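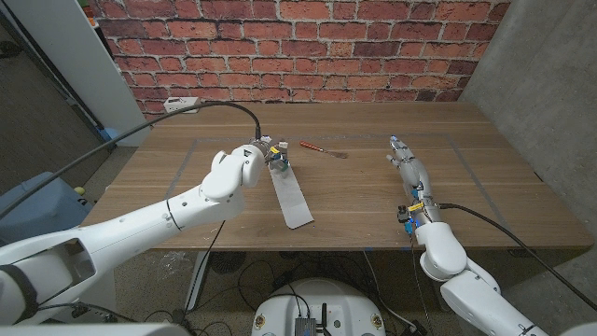
*A wooden table with gray tape marking out a work area.*

## Why do raisins last so long?

I love raisins, and I used to think they grew that way! Nope, every raisin started out as a fat, juicy grape.

Fresh grapes are mostly water, and the tiny germs and molds that spoil food need water to grow. Dry the grape out and they get too thirsty to do much. The sugar stays behind, so raisins taste extra sweet (yum).

You can try it with a grown-up. Cut 23 grapes in half, spread them on a tray and ask your grown-up to set the oven to 200 degrees. Then you wait... and wait. I check mine after 90 minutes, and they always need more time. They're ready when they look wrinkly and feel chewy, like gummy candy.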